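Doolan Newsroom Corrections Desk – Site License

For opinion sections and small magazines. From Inus.
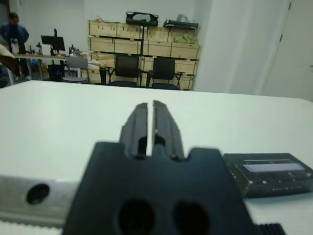 What it does

Keeps track of every change made to a column after it goes live. Who changed it, what the line said before, who signed off. Readers get a plain correction note at the foot of the piece. Editors get the whole trail.

Built for opinion pages first. News desks mostly have a system already, opinion desks mostly have a shared inbox and a long email thread with the columnist.

What's included

Correction log, searchable by writer, by topic, by month
Note templates – correction, clarification, editor's note, retraction
Complaint intake form, goes on your own site
Outside work register: podcasts, panels, paid speeches, old blogs. Writer fills it in at hiring, editor can see it, public can't
Seats for 10 editors. Writers don't need a seat
Archive import up to 3000 articles. More than that, ask for a quote

Not included: fact checking, legal review, social media monitoring. We get asked alot. Doolan doesn't read anyone's posts and we aren't adding it.

New in the September release

Guest writers can now be given a one-time link to answer a complaint. No account needed. Link dies after 17 hours, editor can send another.
Retraction notes stay attached to a piece when it's syndicated, if the partner site takes our feed. If they don't, you get a warning with the partner's name.
Fixed: editor's notes showing up twice on the print view. Sorry about that one.

Who's using it

The Costham Ledger runs Doolan across its opinion page and letters. Opinion editor Isla McAlister: "We had two columnists arguing with us over what the original paragraph said. Now I pull it up and we argue about something else."

Stullska Review, a politics quarterly, uses the complaint form and the log only.

Setup

Works with most publishing systems that can send a feed. You will need someone with admin rights for an afternoon. Import runs overnight, old corrections come in as plain text and may need tidying by hand – dates especially.

Ordering

Product code 906. Sold by the year, one publication per license. Sister titles need their own, ask about a bundle before ordering not after, we can't merge them later.

Student papers: same product, lower rate, send a letter from your adviser.

Questions before you buy go to Bronwyn Brunton in sales. Support is by email, 9 a.m. to 5 p.m. Please put your publication name in the subject line, it gets to teh right person faster.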